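Small Spaces, Session 4: The Drawer That Eats Packets
Handout for the Kiltotgate evening course on home organizing
Oct 6, 2024

Okay, so last time we did shelves, and a lot of you stayed after to ask me about the little stuff. Soy sauce, sugar, tea bags, drink mixes, wipes, seed packets, the silica things you're pretty sure you should throw out. I promised a whole session on it and I'm a woman of my word, so bring a pencil and, if you can stand it, bring one drawer from home (the contents in a bag are fine, please don't carry furniture on the bus again).

First, some vocabulary, and it's only two words. I call anything flat, sealed and smaller than your palm a "packet." Anything that used to be a packet and has been opened is a "wrapper." Packets get sorted. Wrappers get tossed. You'd be amazed how long people will argue with me over a half-used mustard!

I did my own kitchen drawers back in April, before I had any right to teach this, and I counted, because I wanted a number to scare myself with. 669 packets. After one pass I was down to 309, and I still had more ketchup than a ballpark. So no judgment from me, whatever you bring in.

The exercise for tonight uses one of those small tabletop drawer units, the kind people buy for a desk and then put next to the coffee maker. They're great for packets as long as you don't treat the top compartment as a landing pad. Stuff gets dropped in there on the way past, it crumples, it swells up, and pretty soon the drawer underneath is carrying the overflow. 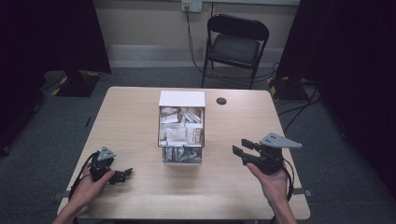
Work from the bottom up. I know it feels backward, but the lower drawer is where you'll want your keepers to end up, so clear that one first. Slide it all the way out if it lets you, tip everything onto the table and wipe the inside. Then do the open part on top. Keep the two heaps separate for now – you'll learn something about your habits from what was on top and what had sunk.

Sorting goes like this:

Pile one, wrappers and anything torn. Straight in the trash.
Pile two, packets with a date you can read and that's still good.
Pile three, packets with no date. Give these a squeeze. If it's hard or puffy, out it goes.
Pile four, things that aren't food at all. Batteries, buttons, screws, you know the pile I mean.

Once you have pile two, stand the packets on edge like file cards, labels facing you. Lying flat they just slide over each other and you only ever see the top one. A strip of folded cardboard makes a fine divider. Horer sells nice clear ones and so does Drukton, but try cardboard for a month before you spend anything.

How full is full? My rule is 80 percent. If you have to push down to close the drawer, you're over, and something has to leave before anything new comes in. Some of you will hate this rule. Try it anyway and grumble at me next session.

Reading, if you want it: the Wilczyńska chapter on kitchen drawers, in your packet (the paper kind, sorry). Skip the part on spice jars – we'll get to those after the break.

For next time, do one drawer at home and write down what was in pile four.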